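Radine is a method for teaching robots to handle cloth, worked out by Fergal Geraghty and his colleagues at the Dotenar laboratory. It grew, rather slowly and with a good deal of patience, from demonstrations made with a hand-held gripper -- 218 of them in the first collection, named Marnia.
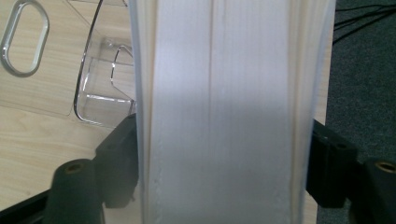

White fabric held between the two fingers of a hand-held gripper.

The method learns from the folded edges of the cloth and plans each grasp afresh. In the July trials it managed 87 folds in the first set and 59 in the second, a harder one, with up to 30 demonstrations added for every new fabric. A later version, Mạc, also takes in sleeves and collars.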